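From: Mārtiņš Sproģis
To: equipment list
Subject: Re: Grippers and spare parts, budget for next year

> We need the final list for the Arngate order before the end of May. Please write
> what you want, how many, and what can wait. The second quote from Bensaid
> is lower, but it is without finger pads and without delivery. I also don't
> understand why we ask for hand-held units when we have not yet paid for the
> arm. Can somebody explain this to me?

Dear all,

I try to answer in the same order as the questions.

What we want: two more hand-held grippers of the same type as now, one set of spare links, and 100 finger pads. The pads are the only thing which we really use up. Since the autumn we changed them many times, and the last bag from Kitach is nearly finished. If the money is short, please cut one gripper and leave the pads.

Why hand-held before the arm: the fingers and the links are the same parts that will later go on the arm. With the hand-held unit we can learn now which lab items it can hold and which it can't, and we pay only for the tool. If we find in a year that the fingers must be wider, I prefer to find it before we have signed for the arm. The small plastic parts are the difficult ones, so I started with them and not with bottles.

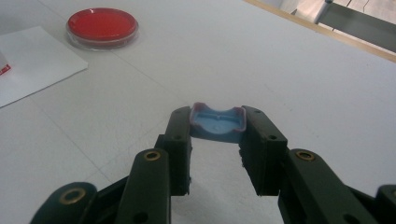

Fundness asked in the last meeting if small parts are worth the money at all, and Ilze wrote to me afterwards that she would test only dishes and tubes in the first year, and that the budget should say so clearly. I understand this opinion. But the pads and the fingers cost the same for both, so we don't save anything on the order if we leave small parts out. We save only hours, and the hours are in another table.

About the two quotes. Arngate wants 3,000 for the complete set, with pads and delivery. Bensaid is cheaper on the first page, but when I added the pads and the transport the difference was only 91. For this I would not change the supplier. Also the screws are different in the Bensaid version, and then we must keep two kinds of spares in the drawer. I already mix them up with one kind.

Delivery time is over 60 days from Arngate. They confirmed it by phone but not yet in writing, and I asked again this morning.

What can wait:

the second case for transport
the wall holder (we can use the shelf)
the arm itself, until we know the finger width

What can't wait: the pads, and a decision on who signs. Last year the paper was lying on two desks and each person thought that the other one has it.

One more small thing. The eyelets in the links are not listed as a separate part in the Arngate quote. I think they come together with the links, but I am not sure, and I would like to have this in the written offer. If they are sold separately, I would add one bag – they are small and easy to lose when you take the links apart.

If you have other wishes for the order, please send them to me directly and not to the whole list, then I put everything in one table and send it back here.

Best regards,
Mārtiņš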